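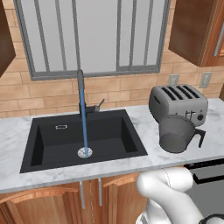 Who should decide which kitchen jobs go to a robot arm first?

The people who do those jobs every day, working from a list they wrote themselves before anyone opens a simulator.

I run the test kitchen floor at Satley, where we cook, taste and clean up after small batches of soups and sauces for other companies. We started planning for a robot arm in March, and I've loved it far more than I expected to! What follows is how we get a job ready to hand over, written for anyone who works in a kitchen and has just heard the word "automation" in a staff meeting. You don't need to code for any of it.

What you need

A simulated kitchen (ours is called Drorklow)
A notebook that lives on the counter
Two hours a week with the cooks and dish crew, on the clock
One person who can change the simulator's settings when asked

Step 1. Write down the jobs as people say them

Spend a week collecting. We got "dump the jug," "clear the toaster side," "rinse and rack," "wipe behind the faucet." Keep the words as they are. When our software folks first rewrote everything as "object relocation," the crew stopped reading the list, and I don't blame them.

Put a star next to any job that makes someone's wrist or back hurt. Those go to the top.

Step 2. Set up one counter

Resist the urge to build the whole kitchen. The view we use for practice has a black sink, a four-slot toaster with a pitcher in front of it, and the white arm coming up from below the counter. That's plenty! A pitcher standing that close to a toaster is already a good puzzle, and anyone who has ever cleared a crowded counter will have opinions on it.

Step 3. Let the crew talk through one job

Pick "move the pitcher to the sink." Ask someone from the floor to say every move out loud while another person types. Where do you take hold of it? Do you turn the handle toward you first? How high do you lift to get past the toaster? What do you do about the hose on the faucet? Our first try at this ran well over an hour for one pitcher, and it was the best meeting we've had all year.

Write down the stops too. A cook will say "I'd check if there's anything in it," and that check has to become its own line.

Step 4. Run it, then run it badly

We ran the pitcher job 546 times in Drorklow before we called the first round done. Start with everything in its usual place. Then slide the pitcher over, turn it, push it back against the toaster, move the arm's starting point. Let the crew pick the changes. They know what a counter looks like at the end of a double shift, and they'll be meaner to the arm than any engineer (happily so).

In our first round, 134 runs failed. We read the notes from all of them together, and most came down to the arm reaching for the handle from the wrong side.

Step 5. Write the new job next to the old one

Please don't skip this one. For each task on the list, make two columns: what the arm would do, and what the person would do now. If the second column is blank, you aren't finished. Under "move the pitcher" ours reads: sets the day's order, checks the counter, answers stops, has the final say on what counts as clean.

Those are real duties and they take real time, so they went into the job descriptions and the pay review. Get that settled early. People will help you wholeheartedly with a change once they can see where they stand in it.

Step 6. Agree on who can stop it

Everyone on the floor, at any moment, without having to explain first. Practice it in the simulator so the habit is there before there's a real arm next to a real sink.

A few odds and ends

Keep the paper notebook even after you have a dashboard. Ours has coffee on it and gets read daily.

Rotate who sits in on the runs. We had the same two people for the first month and missed everything the night crew knew.

If you're using Drorklow too, save a copy of your counter layout before you change anything. I lost an afternoon that way.

Next on our list is "rinse and rack," which has water in it and will be a whole new adventure. I'll add the notes to this page once the crew has had its go at it.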